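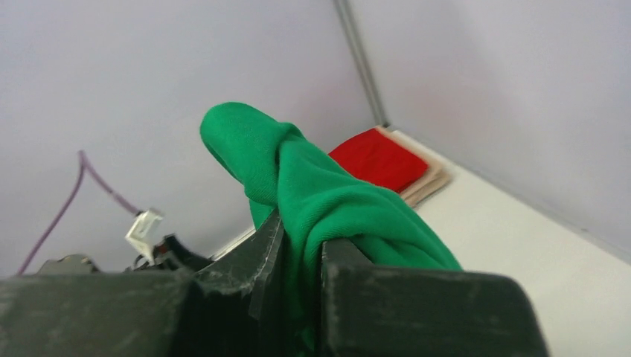 Figure 1. Green fabric with a fine diagonal rib, folded over on itself.

Why Clothes Don't Get Mended: A Survey of Two Dorms
Santino Acuña, Intro to Consumer Studies

1. Background
Everyone I know says they would fix their clothes if they had the time. I have watched these same people spend an evening ranking cereals. My project asked what students in Plevberg and Pustau halls do when a seam splits or a button goes missing.

2. Method
I put 299 paper surveys under doors in May and got back 84, one of which was a grocery list. I kept it out of the results, although it was filled in more carefully than most. I also spent two afternoons at Sombatkul, the alterations shop near campus, where the owner let me sit in the corner provided I didn't talk to customers.

3. Results
The most common answer to "What did you do with the last item that tore?" was some version of "It's on the chair." Throwing it out came second. Mending it by hand came fourth, behind "gave it to my mom." Several people told me they owned a sewing kit. When I asked where it was, the interviews got shorter.

Knits did worst. People will try a button, but a hole in a sweater seems to scare them – one student described hers as "spreading."
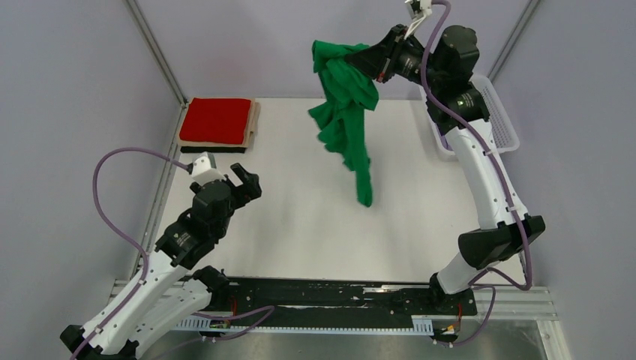 Figure 2. Green cloth hanging in loose folds, probably a knit garment.

4. Discussion
Cost was blamed a lot, but few people could tell me what a repair costs. Guesses for a new zipper went up to 100 dollars, from someone who had clearly never asked. I think the bigger problem is the chair. Once a shirt lands there it stops being a shirt and becomes furniture.

5. Limits
People who answer surveys about mending may like mending. I also live in Pustau, and my own chair was not included in the data. My draft ran well past the 600-word limit, so the section on socks is now Appendix B.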